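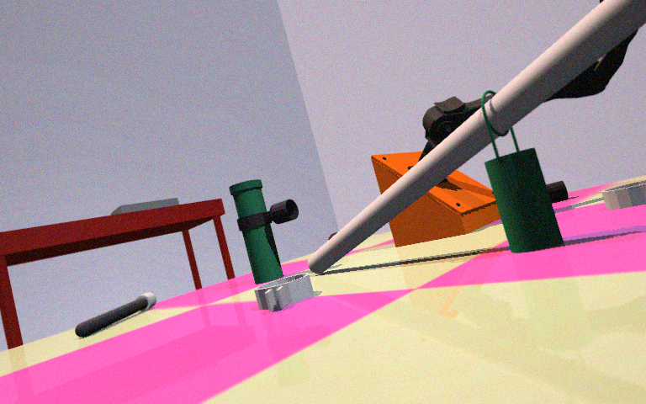

Computer rendering: gray rod over a pink and yellow checkered floor.

Old Army Truck Walkaround – Checklist with Comments
2005-03-28
Reading time: 3 minutes
Print this page | E-mail this page

Done on our ex-military cargo truck before the spring road run from Plotano to Trenent. Odometer at inspection: 2,681 miles since the engine rebuild. I love this job, and if you own one of these big green beasts I hope you'll print the list and mark it up with your own notes!

BEFORE YOU START
[x] Level ground, parking brake set, wheels chocked front and back.
[x] Battery switch off.
[x] Log book and last inspection sheet on hand. The February sheet had three open items, marked "carried over" below.

OUTSIDE
[x] Tires, tread and sidewalls. Good all around. The spare has small cracks near the bead and I'm replacing it before Trenent.
[x] Lug nuts. Torqued and paint-marked. The paint marks are a great habit – you can check a whole wheel in one glance. Remember that some of these trucks have left-hand threads on one side.
[ ] Tail lights (carried over). Right rear still flickers. Ground strap cleaned, no change. OPEN.
[x] Blackout switch. Moves through every position and locks where it should. Leave it in service drive for the road.
[x] Canvas and bows. One strap restitched. Canvas off if it's windy at the Groter bridge.
[x] Tow pintle. Latch closes, pin and chain in place.

UNDER THE HOOD
[x] Engine oil, at the full mark.
[x] Coolant (carried over). New lower hose from Alaoui, clamps snug. Closed.
[x] Fan belts. Fine.
[x] Fuel lines, looked over with a flashlight from tank to pump. No weeping at the fittings. Take your time on this one.

CAB
[x] Brake pedal. Firm, no sinking with steady pressure.
[x] Air pressure. Built up fine, and the low-air buzzer works, wow is it loud.
[x] Fire extinguisher (carried over). Recharged and back in its bracket. Closed.
[x] Seat belts. Not original, and I don't care one bit. Everybody wears one.
[x] First aid kit and triangles behind the passenger seat.

CARGO BED
[x] Troop seats. Slats sound, legs pinned. Riders on the parade loop only, never on the highway.
[x] Tailgate chains. Both hooks closed.
[x] Inert display gear. Crates strapped down, paperwork in the cab.

ROAD TEST
[x] Up to 10 miles, with hills if you have them.
[x] Stop from 20 mph on a dry, empty road. Straight, no pull.
[x] Feel the hubs afterward. All four corners alike.

RESULT: Held for the tail light. Everything else passes and she's running beautifully. Recheck before we leave Plotano.

READER COMMENTS

Check the light socket itself, not just the strap. Mine had green crud down in the bottom and I chased wires for a month.

Could you add the transfer case? Ours was low last year and the dipstick told us nothing because there isn't one. You have to pull the fill plug.

Good list. I'd put the wipers on it, it always rains at Trenent.

Is the Groter bridge posted for weight this year? We're bringing the wrecker.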